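Does a Folding Method Matter? A Home Textiles Report
Konrad Moser, Unit 3 project

I picked this topic because my aunt swears by the Brekum fold, and I have never believed a word of it. The claim is that a shirt folded the Brekum way, in thirds and then rolled from the hem, comes out of a drawer with fewer wrinkles than one folded in half and stacked. The handout our class used repeats the claim and gives no source for it. It also gives the method a score of 100 for "drawer readiness" and never says what was scored.

My plan was simple. Fold knit tops both ways, leave them overnight, open them up and look at the creases.

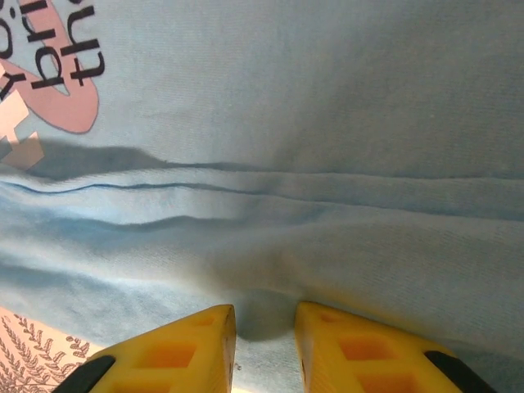

Knits were a poor choice for a first test, as I should have guessed. A soft cotton knit gives way and forms low ridges wherever it gets pushed together, so it is hard to say which crease came from the fold and which came from me handling the thing. I folded 6 tops with each method. My partner and I graded every one from 1 to 5 without telling each other, and we disagreed on most of them. When two people can't agree on what a wrinkle is, I don't think an average of their grades means much, so I left it out.

The second part of the project was about the work surface. The handout says to fold on a plain surface because a pattern "hides the edges." I wanted to know if that was true or just tidy-sounding.

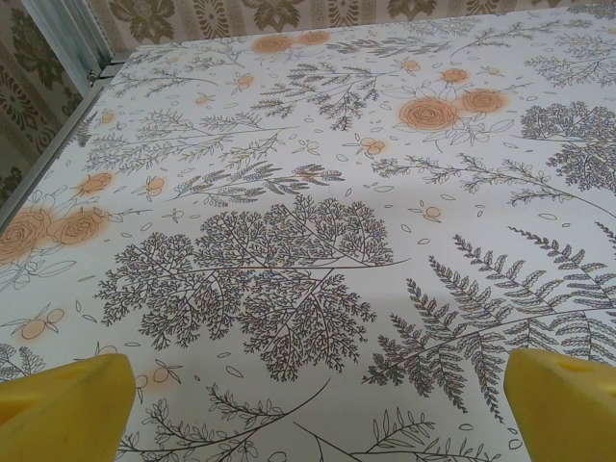
Figure 2. Patterned table cover, with ferns and orange roses on white.

I had no trouble finding the edge of a solid-colored top against a print like this. A white top with a print of its own might be different, and I didn't test one. What did bother me was the cover itself, which kept sliding whenever I pulled a sleeve across. 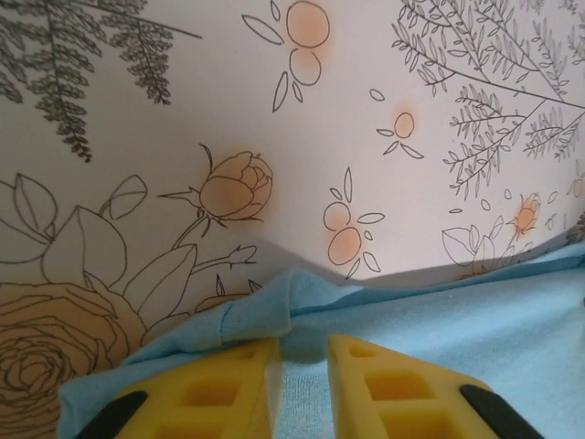
Folding took about 79 seconds per top with the Brekum method, and less with the plain one. The handout calls the extra time "an investment." I would want to see a return first. My results don't show that the Brekum fold is worse, only that three evenings of folding gave me no reason to switch.

If I did this again I would use woven shirts, tape the cover down, and agree on the grading before starting.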